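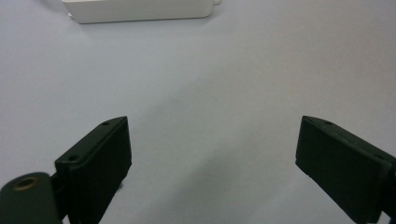 Section 2. Stage Monitor Set-Up

This section applies to the Rinura monitor mixer as supplied to touring bands and support acts by Trelier. Complete all steps before the line check.

1. Turn the main output fully down and switch off all amplifiers.
2. Connect the drum, bass, guitar and vocal lines to the numbered inputs on the rear panel.
3. Switch on the mixer, then the amplifiers -- always in that order.
4. Select the saved settings for the band and press Load.
5. Raise each vocal channel slowly while the singer performs at full volume.

CAUTION: Loud monitors can cause permanent hearing loss. Ear protection must be worn on stage during steps 3 to 5.

Note: Input labels must be written before the first band arrives. Lay the label strip on a smooth, pale tabletop with even light, where dark lettering is easy to check. Apply the strip below the faders and press it flat.
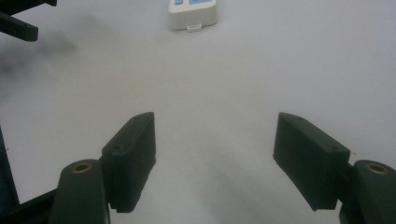
6. Save the settings under the band's name. The mixer holds up to 19 sets. When changing over between bands, mute all channels before any cable is removed.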